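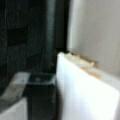

흰 패널 윗단에 누렇게 변한 부분, 그거 닦을 건지 갈 건지부터 정하고 시작하자는 말이 인사도 끝나기 전에 나왔다. 그래서 안건 순서가 첫판부터 바뀌었다. 원래 1번은 작업대 정리였는데 뒤로 밀렸고, 나도 어차피 둘 다 할 얘기니까 상관없다 싶어서 그냥 받아 적었다.

Vodum 공동작업실 5월 정리 회의록

장소: Rimkutė 건물 4호실
시각: 일요일 오후, 점심 먹고 바로
기록: 이번엔 내 차례 (지난번보다 길어졌습니다, 미리 양해를!)

지난 회의 확인

지난번에 하기로 한 것 중에 바닥 쓸기랑 문 옆 선반 이름표는 끝났다. 이름표는 글씨가 작다는 의견이 있었는데 다시 뽑기는 귀찮다고들 해서 올여름까지는 그대로 쓰기로. 창고 열쇠 복사는 또 못 했다. 세 번째 못 한 건데 이번에는 담당을 나로 적어 두었으니 다음 회의록에서 내가 내 이름을 욕하는 일이 없기를 바란다.

안건 1. 흰 패널 윗단

변색된 띠가 베이지색이랑 누런색으로 얼룩덜룩하다는 건 다들 아는 얘기고, 작은 돌기처럼 볼록 나온 데가 두 군데 있다는 것도 이번에 같이 짚었다. 원인을 두고 말이 갈렸다. 테이프 자국이 삭은 거다, 예전에 접착제를 발랐던 거다, 그냥 오래 써서 닳은 거다. 결론은 못 냈다. 언제부터 저랬는지 기억하는 사람도 없어서 (나는 처음부터 저랬던 것 같은데 자신은 없다) 원인 찾기는 여기서 접었다.

처리 방법은 두 가지가 올라왔다. 하나는 Sarus 세정제로 구석만 먼저 문질러 보는 것, 또 하나는 윗단에 흰 마감 테이프를 둘러서 덮는 것. 덮자는 쪽은 빨리 끝난다는 거였고, 반대하는 쪽은 볼록한 데가 있는데 그 위에 테이프를 붙이면 금방 들뜬다고 했다. 나는 반대쪽에 한 표. 들뜬 테이프에 먼지가 붙으면 지금보다 더 보기 싫다.

패널을 통째로 새로 사자는 얘기도 잠깐 나왔다가 들어갔다. 넓은 앞면은 하얗고 멀쩡해 보이는데 윗단 때문에 버리기는 아깝다는 데 다들 고개를 끄덕였다.

정한 것: 세정제를 먼저 써 본다. 눈에 덜 띄는 쪽에서 작게 시험하고, 표면이 상하는 것 같으면 바로 멈춘다. 볼록한 데는 칼로 긁지 않는다. 이건 크게 적어 달라고 해서 다시 적는다. 칼로 긁지 않는다!

안건 2. 패널 왼쪽 어두운 데

패널 뒤로 검은 기둥이 서 있고 그 옆에 좁은 틈이 있는데, 거기로 자꾸 뭐가 들어간다는 신고(?)가 있었다. 지난달에는 볼펜, 그 전에는 종이 자. 막자는 의견이 있었지만 막으면 나중에 청소를 못 한다고 해서, 일단 손전등을 들고 한번 들여다본 다음에 정하기로 했다. 그쪽이 워낙 어두워서 뭐가 있는지 눈으로는 잘 모르겠다는 게 공통 의견이다. 작은 조명을 하나 두자는 제안은 다음 달로 넘긴다. 조명 얘기가 나오면 꼭 전구색이냐 주광색이냐로 삼십 분을 쓰기 때문에 내가 일부러 넘겼다.

안건 3. 작업대 위

제일 오래 걸린 안건이다. 자리에서 일어나서 작업대 앞으로 다 같이 옮겨 가서 얘기했다.

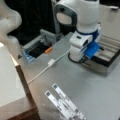 작업대 위: 홈이 줄지어 난 금속 트레이, 회색 상자, 흰 케이블

트레이부터. 테두리가 어둡고 바깥 면이 반짝이는 그 금속 트레이인데, 위치를 옮기지 말자는 쪽이 많았다. 안쪽 홈 사이에 먼지가 끼면 닦기가 고약하다는 불평이 있었고, 안 쓰는 칫솔이 제일 낫다는 경험담이 바로 따라붙었다. 칫솔은 각자 집에서 하나씩 가져오기로 했다. 새 칫솔 사 오지 마시고요, 쓰던 거 가져오세요. (지난번 행주 때도 다들 새것을 사 와서 아직도 서랍에 쌓여 있다.)

그다음은 회색 상자. 뚜껑 없는 상자라서 아무거나 툭툭 넣게 된다는 지적이 있었고, 솔직히 나도 찔렸다. 안에 작은 주황색 물건이 하나 들어 있는데 이걸 빼느냐 두느냐로 의외로 진지해졌다. 빼자는 쪽은 상자를 비워 두는 습관을 들이자는 거고, 두자는 쪽은 작은 물건일수록 정해진 자리가 있어야 안 잃어버린다는 거다. 두자는 쪽으로 정했다. 대신 상자 안에 들어가는 건 대장에 적는다. 대장 번호는 이어서 쓰기로 했고 다음 번호가 283번이다. 상자 안이 어두워서 작은 게 잘 안 보이니 밝은 색 종이를 바닥에 깔자는 얘기도 나왔는데, 이건 해 보고 별로면 빼면 되니까 그냥 해 보기로.

흰 케이블 얘기도 길었다. 얇은 흰 케이블이 작업대를 비스듬히 가로질러 왼쪽 끝 가까이까지 가 있고 중간쯤에 작은 흰 커넥터가 놓여 있다. 상판이 밝은 회색이라 잘 안 보여서 소매에 걸린다는 말이 먼저 나왔다. 가장자리로 돌리면 되지 않느냐고 내가 물었더니 그러면 길이가 모자랄 수도 있다고. 재 본 사람이 없으니 재 보고 나서 정한다. 모자라지 않으면 가장자리로 돌려서 고정 클립으로 잡는다. 클립은 하나에 2000원짜리면 충분하다는 의견. 더 싼 것도 있는데 그건 겨울에 접착이 떨어지더라는 증언이 있었다. 검은 케이블은 트레이 쪽에서 고리처럼 돌아가는데 이건 건드리지 않는다.

나무 테두리가 있는 왼쪽 흰 상판도 같이 봤다. 이쪽은 모서리를 걸레로 세게 문지르지 말 것, 물기를 꼭 짜서 쓸 것. 예전에 다른 책상 테두리가 물 먹고 부풀어서 고생한 적이 있어서 다들 이 부분은 말이 필요 없었다.

안건 4. 수납함

Skelari 수납함을 들이자는 제안. 칸막이를 마음대로 옮길 수 있다는 게 장점이라고 했고, 나는 솔깃했는데 둘 자리가 없다는 한마디에 조용해졌다. 문 옆 선반 아래칸이 비면 들어갈 것 같다고 해서, 그 칸에 있는 오래된 포장재부터 버리기로 했다. 버릴지 말지 애매한 건 다음 회의까지 상자 하나에 모아 두고, 그때까지 찾는 사람이 없으면 버린다. 뽁뽁이는 남겨 달라는 부탁이 있었으니 버리지 마세요. 제발요, 지난번에도 버리고 나서 다시 샀습니다.

수납함을 사는 건 그다음에 다시 얘기한다. 색은 회색이 좋다, 투명이 좋다 하다가 끝났다. 나는 투명. 안이 보여야 열어 보지 않고도 찾는다.

기타

비품함 자물쇠 번호를 882로 바꾸자는 의견이 있었는데, 여기에 적는 순간 번호가 번호가 아니게 되므로 당연히 다른 걸로 하기로 했다. 새 번호는 말로만 전달. 못 들은 분은 나한테 물어보면 된다.

쓰레기봉투는 큰 것보다 중간 크기가 낫다. 큰 건 다 찰 때까지 안 버리게 돼서 냄새가 난다.

커피는 다음번엔 디카페인도 준비해 달라고 합니다. 접수했습니다.

할 일

패널 윗단 시험 세정: 다음 주 안으로, 먼저 오는 사람이
기둥 옆 틈 들여다보기: 손전등 있는 사람이
헌 칫솔 가져오기: 전원
회색 상자 바닥에 종이 깔기, 대장에 283번 적기: 내가
흰 케이블 돌릴 길이 재기: 내가 (왜 다 나인지 모르겠지만)
선반 아래칸 포장재 정리: 같이
창고 열쇠 복사: 역시 내가

다음 회의는 같은 방에서 한다. 날짜는 단체방에서 투표로 정하고, 조명 안건은 맨 앞에 두지 말아 달라는 요청이 있어서 맨 뒤에 둔다. 빠진 내용이나 잘못 적은 게 있으면 회의록 밑에 바로 덧붙여 주세요.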